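Endlich Marmor! (Und Gräser an der Wand)

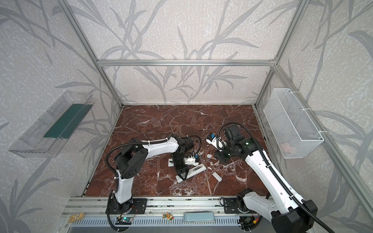 Rotbrauner Marmor, graue Blätter, rechts der Drahtkorb

Ich bin so verliebt in diese Tischplatte! Dunkles Rotbraun mit weißen und cremefarbenen Adern, und jedes Mal, wenn ich davorstehe, entdecke ich eine neue Linie. Rosine wollte ja unbedingt etwas Helles, aber zu der blassgrauen Tapete wäre mir das zu brav gewesen. Die großen Gräser und bambusartigen Blätter laufen links, hinten und rechts einmal ganz herum – beim Kleben haben wir geflucht, bis die Bahnen zusammenpassten. 26 Euro hat die Rolle gekostet, und ich würde sie sofort wieder nehmen.

Mein heimlicher Liebling ist aber der weiße Gitterkorb an der rechten Wand. Der hängt einfach an kleinen weißen Kabelbindern, fertig! Kein Bohren, kein Dübeln, und wenn er mir zu tief sitzt, knipse ich sie durch und fange neu an. Gegenüber ist die durchsichtige Ablage dran, leicht schräg nach außen, mit einer dunklen blaugrünen Platte drin. Die Farbe macht sich so schön neben dem Marmor!

Baltasar findet, an die Querstange hinten gehört noch eine kleine Lampe. Warmweiß oder neutral, da streiten wir noch. Falls jemand von euch eine schmale zum Klemmen kennt, schreibt mir bitte – ich suche schon seit Januar.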